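Trutgate Broadband for All Group
Minutes of the September meeting, held in the upstairs room at Gourlay Library, Monday, 7 pm

Present: Ingeborg Frerichs (chair), Desta Berhe, Lok-yiu Kwok, Rima Tarawneh, Stojan Todorova (minutes)

1. Minutes of the last meeting
Agreed, with one correction: the Florkar mast is on the north side of the valley. Apologies to Desta, who has walked up to it often enough to know!

2. Matters arising
The council has replied about the ducting under Mill Lane and we may use it. This is really good news and saves digging up the verge outside the school. Lok-yiu to send a thank-you and ask for the duct plans.

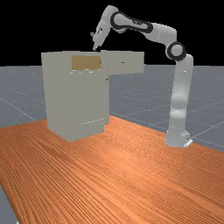
Reports

3. Low-income tariff
Rima has had a very encouraging call with Zokitz, who are willing to offer a reduced monthly rate to any household on Universal Credit or Pension Credit, with no fixed term and no credit check. The credit check was the sticking point for so many of the families she has spoken to, so everyone was delighted. Speeds would be the same as on the standard package. Still to be settled: whether the router is on loan or given outright, and what happens when somebody moves house within the area. Ingeborg felt strongly that the offer should follow the person and the meeting agreed. Rima to put this to Zokitz in writing.

4. Household survey
Desta reported that around 500 forms went out and they are still coming back. Of those read so far, 53 say there is no internet at home apart from a mobile phone, and most of these are in Florkar and along the lower road. Cost is the reason given most often, then poor signal. Several people wrote long and very thoughtful notes on the back - Desta read two aloud, one from a lady who does her grandson's homework with him on the bus because the bus has wifi. Lok-yiu asked for the results to be split by street before we talk to the council again.

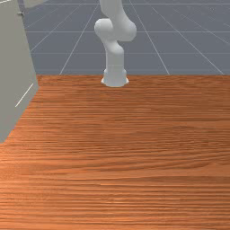

Desta will do this but would like help with the typing. Ingeborg and Stojan offered an evening each.

5. Drop-in sessions
The sessions at Gourlay are going wonderfully. Online banking and GP appointments are still the favourites, and there is a growing little gang who stay on for video calls with family abroad. We now need 3 more tablets, as people are sharing. Rima suggested a session in Tigrinya and Arabic, which Desta would love to run with her.

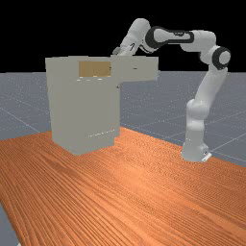
Stojan wondered about mornings instead of evenings once the clocks change, particularly for anyone coming over from Florkar on the last bus. Agreed to ask people at the next session and go with what they prefer.

6. Any other business
Lok-yiu has been invited to speak to the parish council about the Mill Lane route and would welcome company. Ingeborg to go along.
The library would like the chairs stacked by the window, please.

Actions
Lok-yiu - thank-you letter and duct plans
Rima - letter to Zokitz on routers and moving house
Desta - survey results by street
Stojan - prices for tablets

Meeting closed at 8.40 pm. Next meeting in October, same room.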